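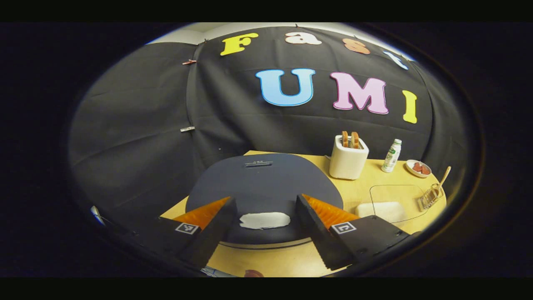
Keletti is a collection of tabletop manipulation demonstrations recorded with a hand-held gripper and intended for the study of how policies learned from human motion transfer to a robot arm. It was prepared by the Yilma group as supporting material for its work on view-consistent imitation learning. All demonstrations are recorded from the gripper's own viewpoint, so that both fingers, with their ribbed orange pads and the square markers on the black housings, remain available to the finger-width estimator. Breakfast layouts such as the one with the toy toaster and its two slices of toast form the main part of the release.

## Contents

| Item | Value |
|---|---|
| Task families | 4 |
| Object layouts per family | 20 |
| Operators | 2 |
| Image type | Wide-angle color, circular view |
| Action labels | Gripper pose and finger opening |

The task families are `toast`, `bottle`, `dish` and `utensil`. Each episode folder holds the video, a pose file and a short text instruction. Pose files use meters and quaternions, with the scalar part last.

## Research question

The release supports one comparison. The baseline, Dometti, predicts actions in a fixed table frame. The proposed method, Cludier, predicts each action relative to the current gripper pose and conditions on the measured finger opening. Both use the same image encoder and the same training episodes.

In our evaluation, Cludier completed more episodes than Dometti in the `toast` and `bottle` families when the table height was changed between training and testing. Results in the `dish` family were mixed. No difference was found for `utensil`, where most failures occurred during the first contact with the handle. Episode-level outcomes are stored in `results/outcomes.csv`.

## Recommended use

Users should split the data by layout. Splitting by episode places near-identical arrangements in both training and test sets and will overstate performance. The dark area outside the circular view should be masked before any color normalization is applied.

## Known limitations

- Finger opening is interpolated when either marker is lost. These rows carry `width_valid = 0`.
- Transparent containers are poorly handled by the depth estimates supplied in `aux/`.
- Lettering is present on the backdrop in part of the data. Models tested only against the same backdrop may rely on it for localization.
- Toy and real objects are not labeled separately.

## Maintenance

Meron Woldemariam is responsible for the recordings and annotation files. Gwion James maintains the training code and reviews corrections. Reports should give the episode folder name and the first affected row. A revised set of pose files for the `utensil` family is planned for August; the video files will remain unchanged.

Card last revised: Sat 6 May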